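Traian Ghiță talked me into the Trondum bench kit back in March, and I've been living with it long enough now to have opinions. Short version: I like it a lot, and I'd buy it again, but there are a couple of things I wish I'd known before I paid for it!

## What you get for the money

I paid $767 for the Trondum lab pack, with the arm bought separately. That gets you the motion software, a set of ready-made glassware routines and a year of support by email. You supply your own rack, glass and table (I already had all that, so no complaints from me).

## Picking and placing glass

I went in expecting a pile of broken tubes. The grip routine has a force setting that goes from very gentle to much too firm, and I've left mine near the gentle end from the first day. You teach it the rack once, hole by hole, and then you just tell it which hole you want. Lining up straight down over a round hole is where my old Clasar setup used to drive me nuts, and this one is so much calmer about it.
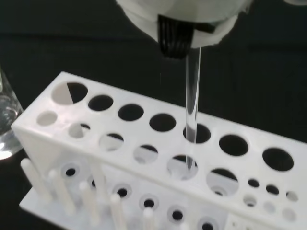
## Setting up the table

Plan on a full afternoon. The manual says 90 minutes and I guess that's fair if you've done it before, but I hadn't, and the calibration step made me start over twice. My best tip is a plain black cloth under everything – white plastic stands out nicely on it, and the clear stuff is a little easier to find too. Tape it down, though. If the cloth slides, your saved positions are worthless.

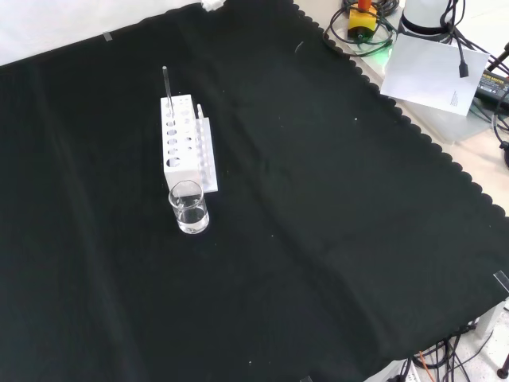 The cables are my biggest gripe. You'd think at this price they'd throw in a few clips or a sleeve, and they don't, so you end up with loops everywhere. I ordered a sleeve kit from Royer and still haven't put it on.

Support was great, by the way. I wrote to their Preddale office with a dumb question about resetting the home position and got a friendly answer the same day, with a little drawing and everything.

## Beakers and liquids

Working near a beaker of liquid makes me more nervous than anything in a rack. There's a "keep clear" zone you can draw in the software, and I set one over the beaker – go a bit bigger than you think you need. I also keep the beaker about half full at most. Tall, thin things in the rack deserve the same respect, so set your travel height above the tallest one.

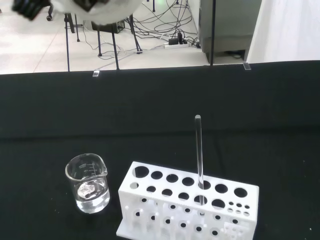 ## Would I buy it again?

Yep. It's pricey, the manual is so-so and the cable situation is silly, but the glass handling is really good and that's what I wanted it for. If you only need to move plastic tubes around, the basic pack at $293 would probably do you fine.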